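Colette Aubert has worked at the same desk for eight years, and for most of that time, she says, she could not find a pen on it. She does the accounts and a good part of the repairs for Mollo, a small workshop run by Rosine and Fabrice Moulin. Invoices and spare parts used to end up in one heap.

"I had 57 unpaid invoices in a shoebox," she says. "They were mixed in with washers. I'd pull out a bill and hear something roll away."

What changed was a peach-orange plastic desk organizer, the stepped kind with holes in the sides. Rosine bought it. Aubert didn't like the color and used it anyway. It stands in the back corner on the right, with the low section facing out.
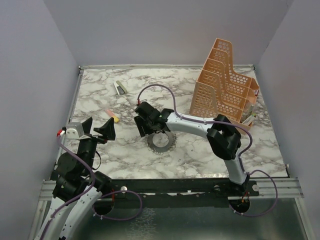
"Pens go in the front, always," she says. "The tall part at the back is for paper. If it's small and it's metal, it doesn't go in there at all, because it falls to the bottom and I forget I own it."

Metal parts stay flat on the tabletop until she has decided about them. Toothed discs are the worst, in her view. They scratch other things in a drawer, and they look so much alike that she has ordered the wrong one twice. She now writes the part number down before she puts one away.

Fabrice Moulin was slower to come around. "He would set his coffee on my papers," Aubert says. "I asked him to keep the middle clear. The middle is for the job you're doing."

She likes the marble pattern of the top, though she admits a small screw can disappear against the veins. She runs her palm over it before she leaves. 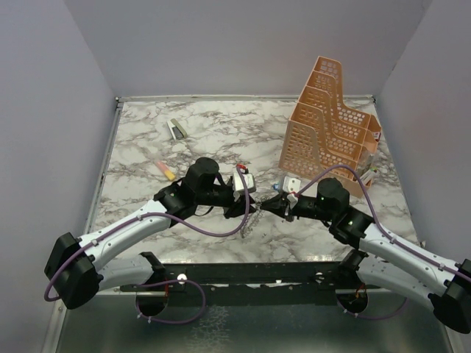 ## On throwing things out

Aubert keeps receipts in a cabinet down the hall and clears the organizer every March. "If I haven't touched it in a year, it goes," she says. "Rosine checks the bin after me. She took back a stapler last time."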